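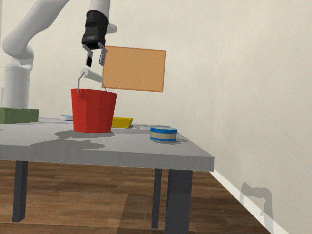
A gray robot arm over a red bucket (computer rendering).

I've been meaning to write this one since September, when I sat down with a cup of coffee and my affiliate dashboard and did something I'd been avoiding for a long time. I went through every article on my main site and wrote down what each one had earned me in the past year. All 232 of them. It took most of a weekend and I was not in a great mood by the end of it.

Eighteen articles. That's how many had brought in pretty much all the money. The other couple of hundred were sitting there being read by a handful of people a day, or by no one, and I'd paid for a good chunk of them.

So my opinion, and I know a few of you are going to email me about it, is that most of us running small websites should stop publishing so much and go fix what we already have.

I know where the habit comes from, because I had it bad. When I started, every blog I read told me to publish three times a week, no excuses. I joined a forum called Clivley where people posted their article counts like gym selfies. I remember Marcelino Toledo (he used to run a camping gear site, and he was very kind to me when I knew nothing) telling me he'd put up 15 posts in one week and I should try it. I did try it! I wrote until my eyes hurt, and I couldn't tell you today what a single one of those posts was about.

The thing is, publishing feels like work. You hit the button and there's a new page in the world, and you get to cross it off the list. Going back to an old article about tent pegs and working out why people leave before they reach the link does not feel like work. It feels like cleaning out the fridge. I put it off for two years.

When I finally did it I picked the 18 earners and gave each one a proper going-over. Dead links out, new prices in, better opening paragraphs, and in a couple of cases I bought the product again and used it, because my old review read like I'd written it in a hurry (I had). I moved my comparison tables onto Fesoro, the little table plugin I've grumbled about here before, and I still think its settings page is a mess, but the tables look fine on a phone now and the old ones didn't.

I published nothing new for six weeks. I felt sick about it, if you want to know. I kept opening a blank draft at night and closing it again.

October ended up being my second best month ever. I'm not going to tell you the one caused the other, because October is usually decent for me and I only have the one site to go on. But traffic did not fall off a cliff, which is what I'd been promised would happen if I ever stopped.

Now for the other side. Zinhle Hlongwane wrote to me after I mentioned this in the newsletter, and she disagrees pretty strongly. Her point is that I could only find my 18 winners by writing the rest. You don't know which article is going to take off, so you have to buy a lot of tickets. I've gone back and forth on that one. I think she's right for the first year or so, when you have no idea who your readers are. If you've got 30 posts up, ignore me and keep going.

But I don't think she's right forever. At some point you do know. I could have told you years ago that people come to me for reviews of cheap gear and don't care one bit about my gift guides, and I wrote gift guides every single fall anyway.

The part I feel worst about is the writers. I'd been ordering articles through an agency, Dellach, almost on autopilot, and cutting that order meant less work for Lesego Nkosi, who had been turning in good stuff for me on dull topics I'd picked badly. I've since asked her to help with the rewrites, at a better rate per piece, and she's been finding mistakes in my old reviews that I'm embarrassed to have had up for so long.

I haven't decided what to do with the dead posts. Tshepo Mokgethi says delete the lot and redirect them. I've deleted nine so far and it hurt every time, even the one about novelty lanterns. The rest can wait until after the holidays, when I'll have another look at the numbers and post them here as usual.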